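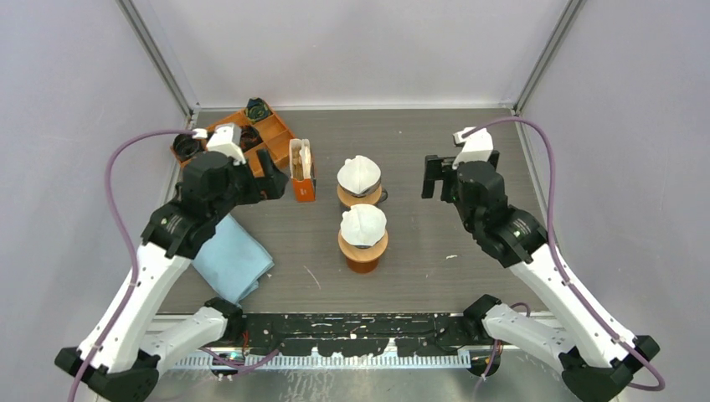
Figure 1. Two robot arms over a tabletop with walls on three sides.

Does Flat-Fare Pricing Help Riders? A Look at the Cakton Bus Zones
Term project report, Transport and Public Policy

1. Background

In August the town of Cakton dropped its distance-based bus fares and moved to a flat fare on all 7 routes. The operator, Skonov, said the change would make travel simpler and bring back riders who had drifted away. The local paper repeated this almost word for word. Our group wanted to know whether there was any evidence for it, and we started out doubtful.

2. What we did

We handed out a one-page survey at the Enunach interchange and at two stops on the hill route. We got 135 usable replies. We also compared the old and new fare tables, which Skonov still has on its website, although the old one is hard to find. Ridership figures were harder. The operator gave us one number, 489 extra boardings in the first month, and did not say which month it was being compared with. School holidays end in that period, so boardings would probably have gone up anyway.

3. Findings

Riders going end to end pay less than before. Riders going two or three stops pay more, in some cases nearly double. The press release mentions the first group and leaves out the second. Most of the people who answered our survey at Enunach were making short trips, and many of them were older people going to the clinic or the market.

Asked if the new fare was easier to understand, most people said yes. Asked if they had found the old one confusing, most said no. We think the second answer makes the first one less impressive.

The Kudo card is supposed to soften the increase by capping what a rider pays in a week. The cap only applies to trips paid for with the card, and the only place to buy one in person is the interchange. Several riders on the hill route had never heard of it.

4. Problems with our own work

Our sample is small and we only surveyed between 3 and 6 p.m., so morning commuters are missing. They may be the ones who gained. People who are annoyed about a fare are also more likely to stop and fill out a form. If we did this again we would aim for 100 replies from each route and ask for the trip length in stops. "Short" clearly meant different things to different people.

5. Where this leaves us

We can't say the flat fare has failed. We can say that the claim of higher ridership rests on one figure with no baseline, and we would not accept that in a lab report. Skonov should publish monthly boardings by route for the year before the change. We have asked for them twice and had no reply by the time this was handed in.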